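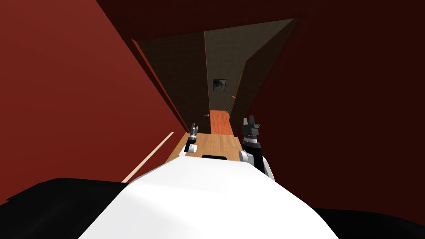

Cusa Lake Outpost Camps
Pre-Season Safety Inspection — Docks, Boats, Cabins and Fuel
Inspection period: May 2025
Inspected by: Mamta Shukla, Camp Operations
Locations covered: Main Lodge (Cusa Lake), Sethi Bay outpost, Drisodier Narrows outpost

Purpose

This checklist is completed at each location before the first guests of the season are received. A copy is kept at the lodge office and a second copy is posted in the boathouse for the use of guides and dock staff. Items are marked Satisfactory, Attention Required or Out of Service. An item marked Out of Service may not be used by guests or staff until it has been re-inspected and signed for by Camp Operations. An item marked Attention Required may be used within the limits stated in the comment.

Section A. Docks and shoreline

A1. Main dock, decking and stringers
Satisfactory.
Comment: Three deck boards on the lake side were replaced after ice-out. Fasteners are flush. The non-slip strip at the fuel end has lifted at one corner and was re-glued on the day of inspection.

A2. Main dock, cribs and anchoring
Attention Required.
Comment: The outer crib has settled toward the north. The dock surface remains stable under load. Float planes are to tie up on the south face only until the crib has been levelled. Pilots have been advised by radio and the restriction is painted on the dock post.

A3. Sethi Bay, floating dock
Satisfactory.
Comment: Flotation sits evenly. Chain shackles replaced and moused with stainless wire.

A4. Drisodier Narrows, floating dock
Out of Service.
Comment: The hinge plate between the shore ramp and the first float is cracked at the weld. Guests are to be landed on the gravel beach east of the cabin. The replacement plate is to come in on the next freight flight. Camp Operations will re-inspect before the ramp is opened.

A5. Cleats, bumpers and ladder
Satisfactory at Main Lodge and Sethi Bay. Not assessed at Drisodier Narrows; see A4.

A6. Life ring and heaving line at each landing
Satisfactory.
Comment: The line at Sethi Bay was sun-damaged and has been renewed. Rings must hang on the dock side of the post, facing the water. They were found inside the boathouse last season and this is not acceptable.

Section B. Boats and motors

B1. Hulls, transoms and rivets
Attention Required.
Comment: All aluminum hulls were water-tested at the main dock for 30 minutes. Boat 18 shows seepage at the second seat rib and is to be bailed before each use. It may be assigned to staff for shoreline work but not to guests. All other hulls were dry at the end of the test.

B2. Outboard motors, mounting and safety chain
Satisfactory.
Comment: Clamp screws were tightened by hand and checked again following a short run. Guides are reminded that clamp screws loosen during the first week of operation and should be checked each morning.

B3. Engine cut-off lanyards
Attention Required.
Comment: Lanyards are present on every motor, and every switch was tested. At Drisodier Narrows two lanyards had been knotted to shorten them. Both were replaced. Knotted lanyards are to be discarded when found.

B4. Fuel lines, primer bulbs and tank vents
Satisfactory.
Comment: Primer bulbs showing surface cracking were removed from service. The older stock of bulbs in the blue bin in the boathouse should be disposed of and not kept as spares.

B5. Personal flotation devices
Satisfactory.
Comment: Each PFD was checked for approval label, zipper or buckle function, and torn seams. Children's sizes are stored at the Main Lodge only. Bookings that include children at an outpost must be flagged to the dock before the flight is loaded. Seat cushions are not a substitute for a PFD and are not to be counted as one.

B6. Boat kits: bailer, paddles, whistle, buoyant heaving line, flashlight
Attention Required.
Comment: Kits at Main Lodge are complete. At Sethi Bay, flashlights were present but the batteries had been left in over the winter and had leaked. New flashlights have been requested. Guests at Sethi Bay are to be off the water by sunset until these are supplied.

B7. Navigation markers and hazard map
Attention Required.
Comment: The rock marker at the mouth of the narrows was carried off by ice. The shoal lies directly on the line most guests take to the walleye water below the current, and it is just under the surface at present levels. A temporary jug marker has been set. The laminated map issued to each boat still shows the former marker position and must be corrected by hand before it is given out.

Section C. Cabins

C1. Smoke and carbon monoxide alarms
Satisfactory.
Comment: All alarms were sounded using the test button, and batteries were replaced regardless of condition. The alarm in Cabin 2 at the Main Lodge had been moved closer to the stove and has been returned to its original position outside the bedroom.

C2. Fire extinguishers
Satisfactory.
Comment: Gauges in the green and tags current. Extinguishers must remain beside the exit door. Guests have been known to hang rain gear over them; guides should remove it without waiting to be asked.

C3. Wood stoves, pipe and clearances
Attention Required.
Comment: Chimneys swept at all locations. At Drisodier Narrows the woodbox has been placed too close to the stove again. It was moved, and the minimum distance is now marked on the floor in paint.

C4. Propane appliances and connections
Satisfactory.
Comment: Soap test carried out at each fitting, with no leaks. The refrigerator at Sethi Bay was difficult to light and burned with a yellow flame until the burner was cleaned. It should be looked at again at the first guest changeover.

C5. Steps, railings and boardwalks
Attention Required.
Comment: The lower step at Cabin 4 is soft on the left side and has been covered with a plank. Permanent repair is required. The boardwalk to the fish-cleaning hut is slippery in the morning and should be scrubbed weekly.

C6. Drinking water
Attention Required.
Comment: Lines flushed and samples submitted for the Main Lodge. Until results are received, bottled water is to be supplied in all cabins and a notice posted at each tap. Outposts continue on filtered and boiled water as in previous years.

C7. First aid kits
Satisfactory.
Comment: Restocked. Side cutters and long-nosed pliers for hook removal have been added to each kit. Guides must carry their own in the boat as well.

Section D. Fuel storage

D1. Main tank and containment
Satisfactory.
Comment: The containment berm was pumped out and inspected. No staining. The 3,000 litre tank was dipped and the reading entered in the fuel log.

D2. Pump, hose and nozzle
Satisfactory.
Comment: The hose is serviceable but is in its last season. Replacement should be included in the December order.

D3. Spill kit
Attention Required.
Comment: Absorbent pads are adequate. The floating boom was missing from the drum and was later found at the boathouse, where it had been used to protect the sill. It has been returned. The drum is to be sealed with a numbered tie and the number recorded.

D4. Portable containers at outposts
Satisfactory.
Comment: Stored in the vented shed, away from the cabin. Containers are to be filled on the ground and never inside a boat.

Section E. Wildlife and waste

E1. Fish-cleaning hut
Satisfactory.
Comment: Screens repaired and the door latch adjusted. Remains are to be taken to the designated disposal point in the covered pail after every cleaning session, including the evening one.

E2. Garbage storage
Attention Required.
Comment: The steel bin at Sethi Bay will not latch unless lifted. A bear was reported behind the cabin shortly before opening. Garbage is to be flown out at each changeover and no food waste may be left overnight on the porch.

E3. Bear spray and air horns
Satisfactory.
Comment: Expiry dates checked. One canister was withdrawn.

Section F. Communications

F1. Radio, Main Lodge
Satisfactory.

F2. Satellite phones, outposts
Satisfactory.
Comment: Test calls completed from both porches. Reception at Drisodier Narrows is poor indoors, and the instruction card now says so.

F3. Emergency contact sheet
Attention Required.
Comment: The sheet posted at Sethi Bay carried the former number for Brestico Air Service. Corrected at that location. All guide copies are to be exchanged at the lodge office before the first departure.

Outstanding items for re-inspection

A2 — Level outer crib, main dock
A4 — Replace hinge plate, Drisodier Narrows
B1 — Repair or retire Boat 18
B6 — Supply flashlights, Sethi Bay
B7 — Set permanent marker and reissue map
C5 — Rebuild lower step, Cabin 4
C6 — Water results, Main Lodge
E2 — Repair bin latch, Sethi Bay

Guides who find a defect not listed on this form should enter it in the boathouse book and inform Camp Operations by radio the same day. Verbal reports made at the supper table have been missed in the past — please write them down.

Signed: Mamta Shukla, Camp Operations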